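Skurnell Hall, parasol and garden furniture check, April
Checked by: Horacio Sepúlveda
Start: 9.40, after the kettle

1. Parasol bases, terrace. PASS, mostly. Base 4 rocks if you lean on it, so don't lean on it. Paving slab to be relevelled before the tea garden opens.

2. Parasol poles. PASS. One had a wasp inside with strong views. Both of us left by separate exits.

3. Gazebo joints. FAIL. Two corner pieces split over winter, and someone has mended them with parcel tape – decorative, I'll grant. Replacements ordered from Wenness.

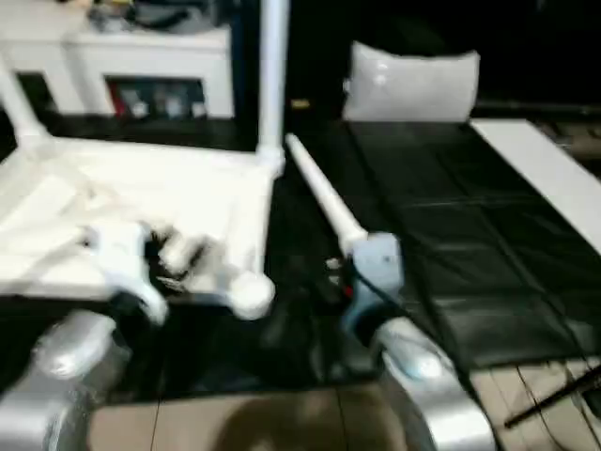
4. Gazebo canopy. PASS. Smells of shed. Air it before the Yao wedding lunch, or the guests will smell of shed too.

5. Folding chairs. All 160 opened, sat on and closed again. FAIL for 5 with loose rivets, now tagged red and locked in the boot room. Please stop untagging them. I know it's you, bar staff.

6. Trestle tables. PASS. Catches greased. Fingers pinched: mine.

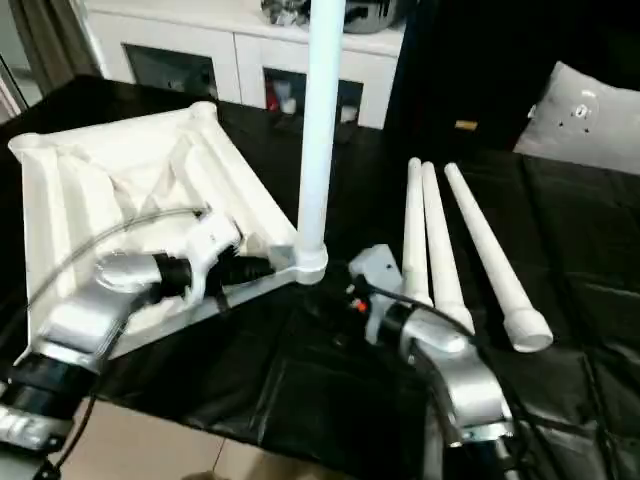
7. Guy ropes and pegs. PASS, except the orange rope, which is now beige and largely knot. Binned.

8. Storage. FAIL. The Gika heater was standing against the canopy bags again. Moved up to 500 mm away, as far as the mower would allow. Mower to be spoken to.

Next check: before the marquee goes up. Bring gloves and the good torch.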